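Grullton work table, large, white: a review after one summer

I bought the large Grullton table in early June to replace two folding tables that sagged in the middle. It was $449 with delivery, and I paid for it myself. I do framing and paper repair for a living, and a table gets used for most of the working day. It is September now and I have a fair idea of what is good and bad about it.

Delivery and assembly

It came in two boxes. The top is one piece and heavy. You need a second person to get it through a door and to turn it over at the end. Othmane Ezzat helped me with the top and we took most of an afternoon, with a break when we found one leg bracket had been packed for the other side. The instructions show the brackets as identical. They are marked L and R on the inside face, in very small raised letters. Check those before you tighten anything.

The bolts are ordinary hex heads. The wrench in the box is too short to get any force on them, so use your own.
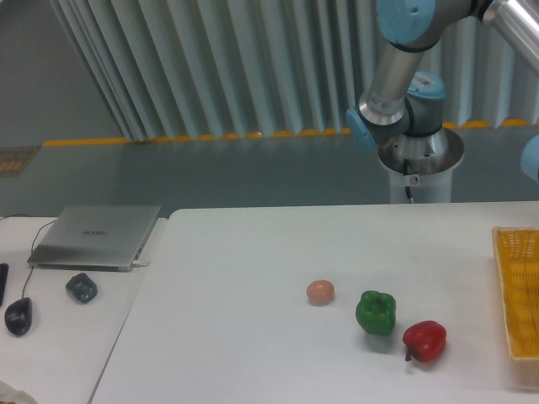

The legs adjust by a screw foot at the bottom. My floor drops toward the drain and I had enough travel to get the top level, though only just on one corner. The feet have hard plastic pads that mark vinyl. I put felt under mine after the first week.

Stability

The maker rates it for 200 kg spread evenly. I have not tried to reach that. With a cast iron press on one end and a stack of mat board on the other, it does not bow that I can measure with a straightedge. It does move a little from side to side if you lean on the short end and saw. The older Seidel table I used at my last job was steadier in that direction, but it had a welded frame and cost more than twice as much.

If you push it against a wall the sway stops mattering. Mine stands out in the room and I notice it when I am cutting by hand.

The surface

White was the only color in this size. It is good for seeing what you are doing and bad for everything else. Pencil wipes off with a damp cloth. Wheat paste comes off if you get to it the same day. Red leather dye does not come off at all, and I have a spot near the front edge that will be there for good. I tried rubbing alcohol, then a melamine sponge, and the sponge left a dull patch that is worse than the spot.

A sharp knife will cut into it. Use a mat. I keep a Dudance cutting mat on the left half and leave the right half clear for gluing.

Glare is a problem under bright lights. I turned one of my lamps to face the wall and that fixed most of it.
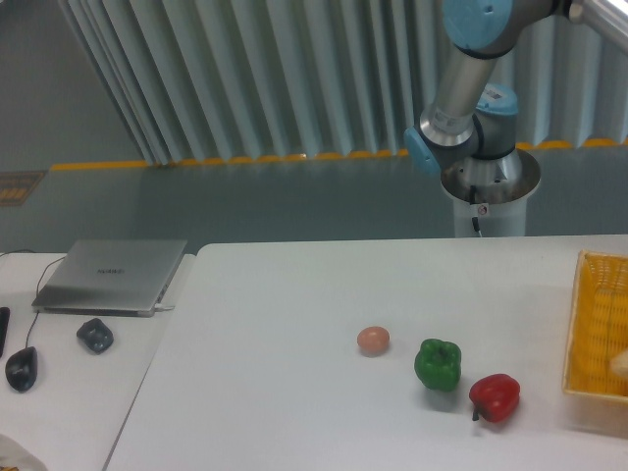
Height

The fixed height suits me at five foot nine. Nuanchan Somboon works with me part of the week and is a good deal shorter, and she stands on a low platform to use it. The screw feet will not make up that kind of difference. There is an adjustable version, the Rosa, but it only comes in the smaller size.

Customer service

I wrote to them about the bracket and got a reply the next morning with a corrected drawing. I also asked for a spare foot and they sent two at no charge. No complaints there.

Should you buy it

For flat work like framing, sewing or sorting, yes, if you have the floor space. For heavy hand sawing or planing I would look for something with a cross brace. The price has gone up to $477 since I ordered, and at that price I would still buy it, but I would want the darker top if they ever make one.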